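Stacking rings for a 1 year old, do they need the post?

kacper_cz
Hi all, my sister's little one turns 1 in October and I'm trying to sort a present before I forget again. I got as far as this and now I can't decide:
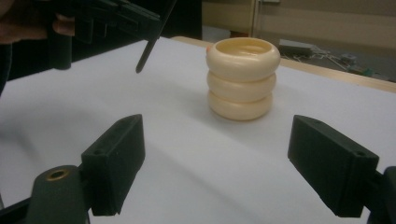
Three cream rings, stacked with no post

I like how plain they are, but my sister wants the classic kind with a stick up the middle. Does it matter at that age??

Attila R
Post, every time. Mine spent months just pulling rings OFF the post and that was the whole game (he was thrilled, I was on my knees picking them up). Without one there's nothing to aim at.

mahmoud619
Disagree! We lost the post for ours in a move and the rings got used way more. They rolled down the hall, went on wrists, went on the dog. Rounded edges like those are nice for chewing too.

Attila R
Sure, but then you've bought bracelets lol

quentin_m
I like the color, but will a baby care? All the same cream and pretty much the same size, my daughter would've walked right past them to the red ones. Also what's the little orange bit on the left of the top ring?

kacper_cz
Good eye, I hadn't noticed that! I'll have a look when I'm home Thursday.

mahmoud619
Same size is easier for a beginner imo. No wrong order, so no meltdown.

Igor_Ch
Lurnen had a wooden post on its own for 2 bucks last time I was in. Get both and let the kid decide?

kacper_cz
Oh that's perfect, going to check. Thanks Igor!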